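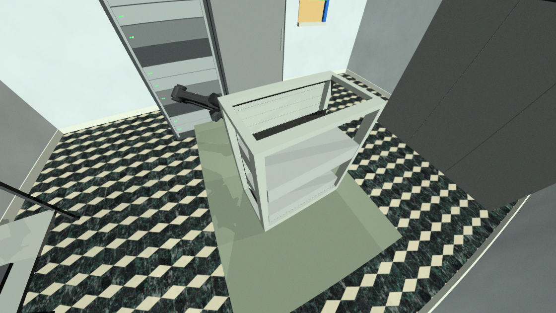
Wasatell: two different runtimes, same film?
Forum > Home Video > Streaming and Transfers

fostik_reels
The Wasatell stream of "The Halász Signal" runs 6 minutes shorter than my old DVD. The store page says uncut. I compared the first reel and every shot is there. Has anyone checked the rest?

mono_track
Is your DVD NTSC or PAL? If the stream was made from a 25 fps master, it plays 4 percent fast. On a film that length you would lose 6 minutes with nothing removed.

fostik_reels
NTSC, Finstead release, 157 minutes on the case and on the player's counter.

mono_track
Then 157 divided by 25/24 gives a little under 151. That matches. Check the pitch of the main theme. A PAL speedup without correction raises it by most of a semitone.

gatefold
I disagree that this settles it. The Finstead disc has an overture card and exit music that some masters drop, and those would account for a good part of the gap. A matching total doesn't tell you which one you have.

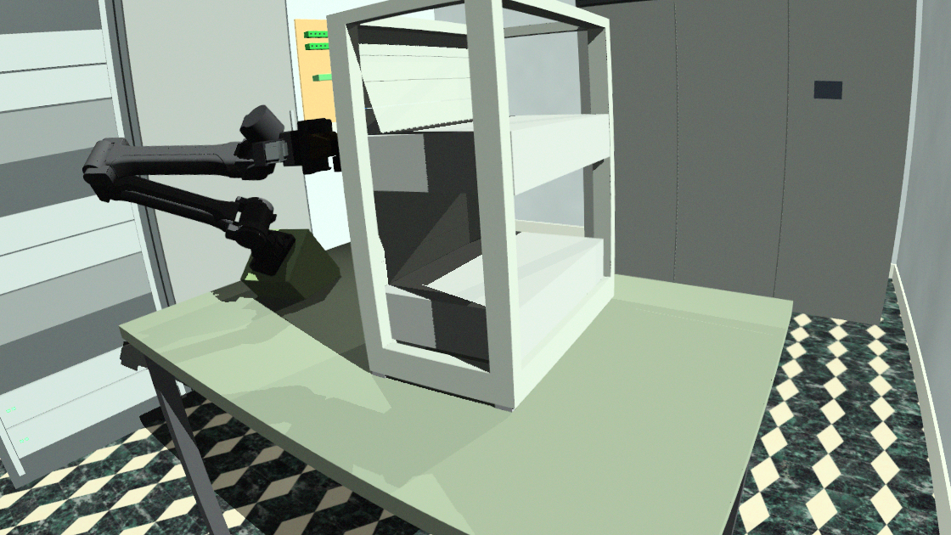 You need a start and end timestamp on one long scene, the same cut points in both versions. The council scene in the second half works well because it has hard cuts on both sides. If it was 400 seconds on the disc and is 384 on the stream, it's speedup. If both read 400, something is missing elsewhere.

fostik_reels
Council scene: 400 on the disc, 384 on the stream. The overture is present on both. I didn't check the exit music.

mono_track
So, PAL master.

gatefold
Fine, for that scene. I'd still check the exit music before calling it complete.

lowbitrate
Side note — the Wasatell file also shows blended frames on the slow pans, at least on my TV app. The browser version looks clean. I stepped through 1,385 frames of the harbor shot and found no blends there, so I suspect the app is converting to 60 Hz badly.

mono_track
Set the box to 50 Hz output if it allows that.

lowbitrate
It doesn't. 60 only.

fostik_reels
Exit music is there, full length allowing for the speedup. I'm keeping the DVD for the correct pitch.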